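Rullilo – Plateau de table en lamelles de bois massif, cadre périphérique noir

Référence : Rullilo 110
Gamme : Dastau, mobilier d'atelier et de bureau
Fiche mise à jour le 17 févr. 2022

Présentation

Le Rullilo est un plan de travail en lamelles de bois clair, livré avec un cadre métallique noir qui en fait le tour. Il est destiné aux ateliers de dessin, aux salles de préparation, aux postes de tri et de conditionnement de petites fournitures. Le plateau peut être commandé seul, pour remplacement sur un cadre existant de la gamme Dastau, ou avec piètement Usuga.

Le bois est collé sur chant, poncé puis verni en usine. Aucun placage. Les lamelles sont assemblées sans tri de teinte : les écarts de couleur et le veinage plus foncé sont propres au matériau et ne donnent pas lieu à échange.

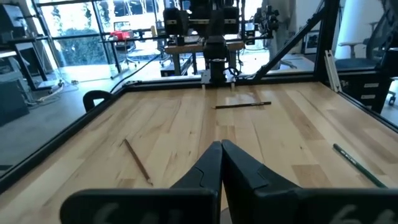 Le vernis standard est une finition brillante à deux composants. Il supporte le contact du papier, de la gomme et des mines graphite. Sur un plan dépourvu de rebord intérieur, un crayon rond part facilement vers le bord. Les trois crayons posés à même le bois, un brun et deux plus foncés, donnent l'échelle des lamelles et le contraste que l'on obtient avec du petit matériel. On voit aussi le reflet des fenêtres sur la partie éloignée du plateau ; pour un poste installé face à une baie vitrée, commander la finition mate (suffixe M), au même prix.

Caractéristiques

Longueur : 110 cm
Profondeur : 83 cm
Matériau du plateau : bois massif lamellé
Finition : vernis brillant (standard) ou vernis mat (suffixe M)
Cadre : métal noir, quatre côtés
Points de fixation plateau/cadre : 12
Visserie : fournie, clé non fournie
Livraison : à plat, cadre démonté

Cadre

Les quatre rails sont assemblés par équerres. Ils reçoivent les supports de la gamme, ainsi que la plupart des accessoires à écrou coulissant. Serrer les équerres d'angle en dernier, après mise en place du plateau. Un jeu est prévu entre bois et métal pour absorber les variations d'humidité ; ne pas le combler au mastic ni au silicone.

En cas de charge déportée sur un rail, utiliser deux points d'ancrage au minimum et reprendre le serrage après la première semaine.

Rangement du petit matériel

Le Rullilo ne comporte ni tiroir ni plumier intégré. Les bacs et plateaux de la série Drutside se posent directement sur le bois, sans fixation. Deux formats sont généralement associés : un bac haut pour le vrac et un plateau à rebord bas pour les pièces à garder à portée de main. Sur le poste équipé montré plus bas, un bac translucide sans couvercle est placé à gauche, juste à l'intérieur du cadre, et le plateau gris à fond sombre devant lui contient deux crayons.

Pour le tri de crayons, stylos et outils fins, le plateau bas est préférable au bac : les pièces restent à plat et se reprennent d'une seule main. Prévoir une zone libre au centre de la table, de la largeur d'une feuille A3 en format paysage.
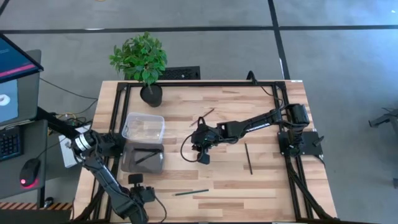 Avis déposé en avril par un atelier de reliure : le plateau bas Drutside glisse un peu sur le vernis brillant quand on y jette les crayons sans précaution. Quatre pastilles de feutre ont réglé le problème chez nous. Le bois lui-même n'a pas bougé de l'hiver, mais nous aurions aimé que la fiche précise que la clé n'est pas dans le carton.

Suite à cette remarque, la mention relative à la clé figure désormais dans les caractéristiques. Les pastilles sont disponibles en pièce détachée, par jeu de quatre, et conviennent aux deux formats Drutside.

Entretien

Dépoussiérer à sec. Les traces de graphite s'enlèvent à la gomme blanche, puis au chiffon légèrement humide. Ne pas utiliser d'alcool, d'acétone ni d'éponge abrasive. Une rayure superficielle du vernis mat peut être reprise au tampon fin dans le sens des lamelles ; sur le vernis brillant, la reprise reste visible et il est conseillé de revernir toute la surface.

Essuyer les rails au chiffon sec. La poudre de taille-crayon s'accumule dans le jeu périphérique : passer l'aspirateur avec un embout étroit, cadre en place.

Essai d'usure

Le vernis standard est contrôlé par frottement sur 4000 cycles, feutre sec, sans mise à nu du bois. L'essai est réalisé en interne sur une éprouvette par lot. Le rapport est transmis sur demande avec le numéro de lot, gravé sous le plateau côté arrière.

Références associées

Rullilo 110 M : version mate
Usuga : piètement fixe, quatre pieds
Drutside B : bac haut translucide, sans couvercle
Drutside P : plateau bas gris
Dastau K : jeu d'équerres et visserie de rechange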